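Flurik Peel-and-Stick Counter Film

6 comments | 166 shares

I put this stuff on my desk back in February and I've been selling it in the shop ever since, so let me tell you what I think of it. Flurik makes a thick vinyl film with a stone print, and it goes over almost any flat, clean top. You cut it, peel it, smooth it down, and you're done in an afternoon (a long afternoon if you're me — I stopped for lunch twice).

I tried the plain gray first and sent it back. The marble prints hide crumbs and pencil smudges so much better! If you draw, do homework or pay bills at the same spot every day, you'll be glad of a pattern.

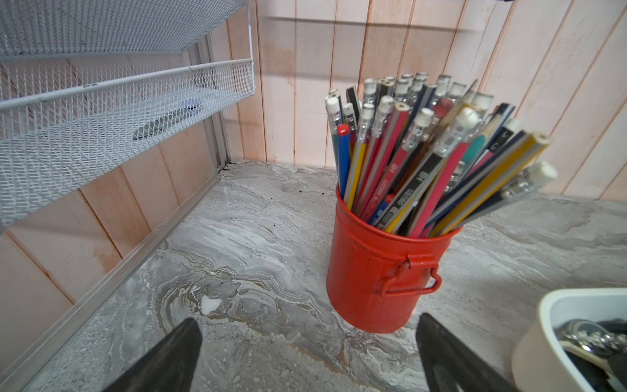 What's in the roll

One roll covers a standard desk with enough left over for a shelf. You also get a felt squeegee and a little blade, and the blade is honestly the weak part. Buy a better one. My friend Deisy Puma did her whole laundry room with two rolls and went through three blades before she borrowed my good knife.

Wipe the old surface with rubbing alcohol and let it dry all the way. Start at a back corner, peel only a hand's width of backing at a time, and keep the squeegee moving toward you. If you get a bubble, lift and go again while the glue is fresh.

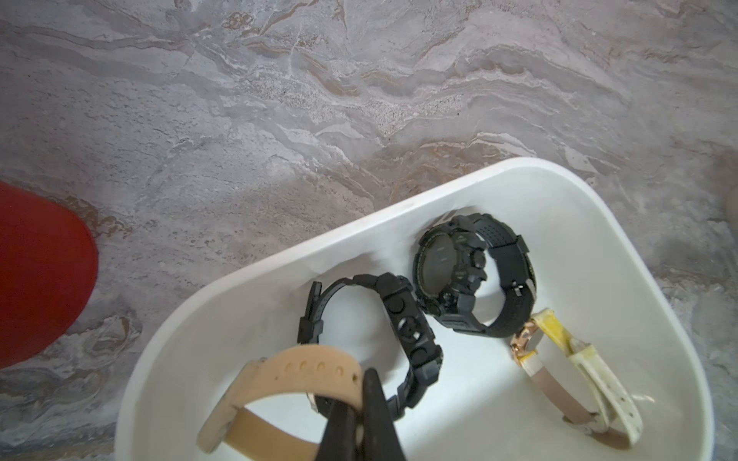

Cleaning is just dish soap and a soft cloth. I've left coffee rings on mine overnight and they came right up. Please don't set a hot pan on it, though, and skip the scrubby side of the sponge — the finish will go cloudy and I can't fix that for you.

I get asked if it works on walls. It does, but I like paint there, or real boards. Afroza Sheikh, over at our Traltside store, tried the film on bare planks and it let go along every groove.
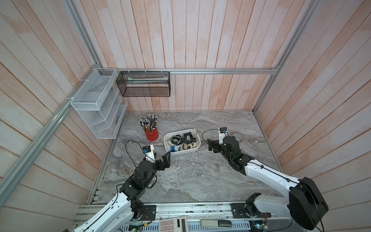 For rough tops, use the Wokport primer first and give it a full day. We keep both in stock, and we'll mail you a sample square if you're stuck between grays. Orders go out within two days.

6 comments
Share this page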